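I've been trying to sleep through the night since September, and I can tell you a lot about the ceiling. At 2 I'm wide awake, at 4 I'm hungry, and by breakfast (toast, always toast) I could nap in the sink.

So I tried everything! The Skorow mattress set me back 418 dollars and smelled like a new shower curtain. I drank the Tilirer tea, which tastes like a hayloft. I quit coffee for 22 days and was awful to everyone I love, and then my sister told me to just get up, read something dull in the kitchen and go back when my eyes got heavy. I picked a history of the Dallusach canal, 400 pages, no maps. I've never made it past the second lock – and I'm sleeping till six most mornings now, which feels like a vacation.

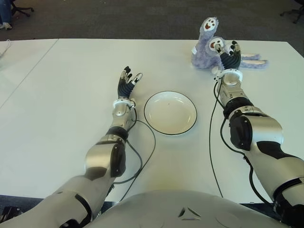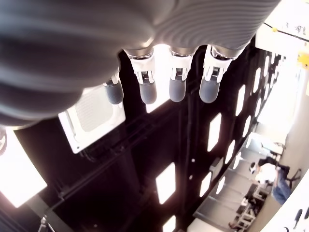
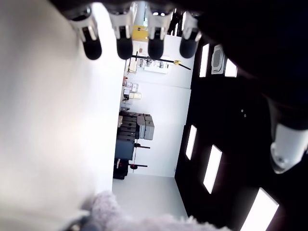
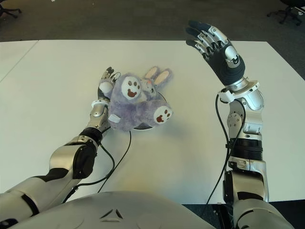 Baltasar Urrutia
Getting up worked for me too, but I iron shirts. Reading only makes me want to know what happens next, even with canals.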